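New music: Skultow, "Paper Rooms"

Javeck have put out the second single from Skultow this week, and I've had it on most mornings since. It's slower than the first one, with a drum machine that sounds like it came out of somebody's garage.

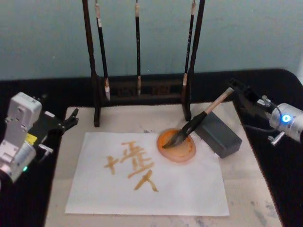

Onico, 1/6/25

Skultow is Pei-shan Yang on vocals and keys and Fung-ping Au on everything else. They recorded the song in two nights and kept the rough piano take, pedal noise and all. I like it better for that. The chorus doesn't arrive until well past the halfway mark, and when it does the colour of the whole thing changes. The bass is a bit loud on my speakers but fine on headphones. 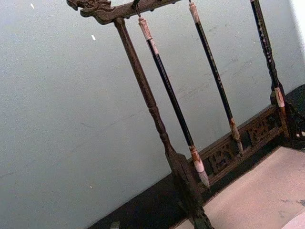
Brush rack with the carved dragon head.

The B-side is an instrumental called "Huang". It runs a bit long and I'd have trimmed the ending. There are 900 copies on seven-inch, 100 of them on clear vinyl, and mine is number 62. The album is due later in the year. I'll write it up once I've heard it.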